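3.2 Case Layout and Working Access
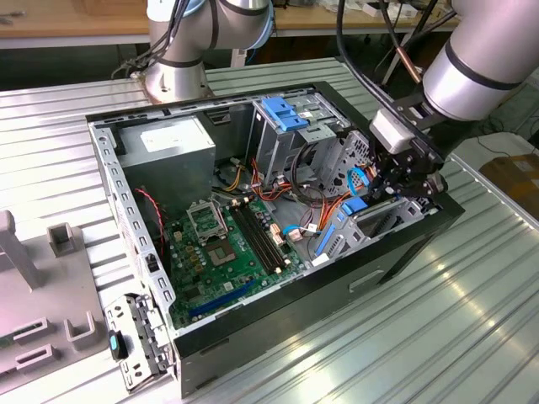
Figure 2. Open desktop tower on its side on the worktable, interior facing upward. Power supply at upper left, motherboard below and to the right of it, drive bays toward the front of the case.

The test units were retired office towers taken from the Brusside depot in July. Each was laid on its side with the side panel off before any timing began, and no unit was turned over or stood upright during a trial. We describe the layout in some detail, as the order in which parts can be reached accounts for most of the differences reported in Section 4.

The interior can be divided into two working areas. The rear area holds the power supply and the motherboard, and the front area holds the drive cage and the lower drive bay (Figure 2). Between them lies a strip that belongs to neither. The power wires from the supply cross it on their way to the drives and the board, and in the unit shown they spread over the space between the upper drive cage and the memory slots. Çınar and Jennings-type layouts from the earlier Kornen survey do not treat this strip as a separate area. We found it necessary to do so, and refer to it below as the cable strip.

Access to the memory slots depends on the cable strip. The slots have latches at their ends, and a latch must swing outward before a module can be lifted. Wires resting against a latch stop it short of full travel. In the first group of trials, participants cleared the wires by hand and let them fall back. In the second group they tied the wires to the drive cage with a reusable strap before touching the board. Strapping added one step, and the number of repeated latch attempts fell from 40 to 5 over the 220 removals recorded.

The processor socket is less affected. It sits near the middle of the board, away from the bulk of the wiring, and its retention bracket can be opened once the cooler is out. The bracket in Figure 2 is in the open position. We asked participants to leave it open until the board had been inspected, as closing it over an empty socket puts the contact area out of view.

Drive removal followed a different pattern. The cage and the lower bay are made of sheet metal, with colored plastic clips and latches at the points meant to be handled. The blue plastic stands out against the gray metal, and participants with no earlier training located the release tab without being prompted. Difficulty arose at the connectors. A data cable that loops back toward the board can hide its own plug, and two participants pulled on the cable before the plug had been found. These trials were kept in the data set and marked.

The power supply was removed last in all trials. Its wiring reaches most other parts of the case, and taking it out early requires every connector to be released in one pass. Öztürkmen and Avcı tried this order in the pilot work at Grendance and reported more dropped connectors but a shorter total time. We did not repeat their test. The label on the top face of the supply was recorded before removal, together with the position of any loose wire at the rear of the board.

One limit should be noted. All units came from a single fleet and had similar interior plans. Towers with the supply at the bottom would place the cable strip elsewhere, and the sequence given in Table 3 should not be applied to them without a further trial.

Related articles
Jenkins, G. and Uçar, U. Connector wear in reused office computers
Avcı, I. Sorting steel and plastic parts at small depots: the Akbulut line
Öztürkmen, B. Removal order and handling time in desktop towers
Çınar, A. Labeling practice for recovered power supplies

Shares 5 | Comments 2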